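# About Narkholm

Narkholm repairs, calibrates and certifies hand tools for maintenance shops, fleet garages and technical schools.
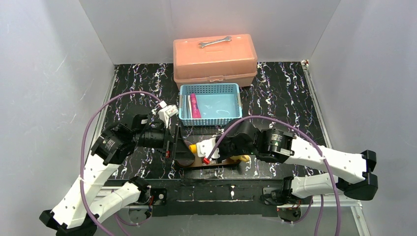

*Photo: Narkholm. Reuse with credit permitted.*

## What we do

Our main line of work is torque tool calibration. We accept click-type, dial, beam and electronic torque wrenches, along with torque screwdrivers and multipliers. Each tool is inspected on arrival, exercised at its full rated value, and then tested in both directions if it is rated for both. Readings are recorded before any adjustment is made. If the tool is out of tolerance, we adjust it and record a second set of readings. Both sets appear on the certificate.

The upper limit of our torque range is 1,000 ft-lb. Tools above that limit are returned untested, or sent on to a partner lab if the customer has agreed to this in writing.

We also service fixed-size tools. Open-end and box-end wrenches are gauged across the jaws and checked for spread, cracks and rounding. A wrench that fails is tagged and returned with the measured opening written on the tag. We do not regrind jaws. Regrinding changes the size of the opening and removes material where the load is highest.

Other services:

- Feeler gauge and caliper checks
- Ratchet rebuilds, using the maker's parts kit where one is still sold
- Engraving of asset numbers
- Tool control audits, on site or by mail

## Locations

The company operates from two sites. Halim is the larger one and holds the calibration lab, receiving and the front counter. Salaseck handles ratchet rebuilds and engraving, and has no public counter. Packages sent to Salaseck by mistake are moved to Halim on the next transfer run, which adds a day or two to the turnaround.

The lab at Halim is kept at a steady temperature, and tools rest there overnight before testing. Same-day calibration is not offered for this reason.

## Turnaround

Standard turnaround is 8 working days from receipt. Shipments with more than 90 tools are scheduled in advance and returned in batches. September is our busiest month, as many schools send in their full inventory before classes settle in. Customers with flexible dates are advised to avoid it.

## Records

Certificates and test data are stored in Ivanex, our records system. Every tool gets a permanent Ivanex number at its first visit. The number stays with the tool if it changes owners, so a buyer of used equipment can request the calibration history – with the previous owner's consent.

Ivanex replaced a paper card file. Cards for tools that were still in service were typed in by hand. Cards for retired tools were kept in storage and can be searched on request, though the older ones often lack a serial number.

## Tool control audits

An audit compares the tools in a shop with the shop's own list. We work box by box and report three kinds of finding: missing, extra and unmarked. The report does not assign fault or recommend discipline. Around 102 shops are currently on a yearly audit schedule.

Customers often ask about foam cutouts. They are useful for fixed sets and less so for boxes whose contents change often – a printed list inside the lid is cheaper to keep current.

## What we do not do

We do not sell new tools, rent tools or buy used ones. We do not calibrate pressure gauges or electrical meters. Hydraulic tools are accepted only if drained and capped.

## Contact

Quote requests should list the type, maker, model and range of each tool. Send them through the request form or bring them to the counter at Halim.

Page last revised 24/01/2024.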